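Home | Markets | Economy | Small caps | Log in

Thread: Eskola factory orders, anyone still bullish?

dorkton_dave
August numbers are out and Eskola's factory orders are down again. The index closed at 3226, so the market has plainly decided bad news means a rate cut. I've stopped arguing with it.

GTesta
One soft month in August, when half the country is at the lake. Last year's dip was revised away by autumn and you'd sold everything by then, Dave.

dorkton_dave
I'd sold Potex, which then fell 54 per cent. I sleep fine.
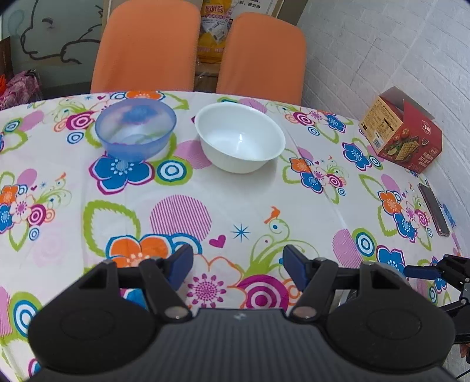 The orders book is what bothers me. Domestic demand I can live with, but export orders have dropped 5 months running and the ministry still calls it "a pause". My lunch break is a pause.

marginwalker
Tariffs. Every exporter shipped early to beat them, so of course there's a hole afterwards. You can't count the same container twice.

fultdale_fred
Disagree. Fultdale port handled about 319 ships last month and that's up on the spring. Somebody is buying something.

marginwalker
Ships in or ships out, Fred?

fultdale_fred
Both. I'll look it up.

GTesta
While Fred looks it up: wages are still rising and the shops are busy. I'm holding. If I'm wrong Dave can have the satisfaction, it pays about as well as his savings account.

Gemma Testa

dorkton_dave
2.1 after tax, thank you.

fultdale_fred
Mostly in.

Last updated: August, 16:40
Contact us | Copyright the forum owners | Back to top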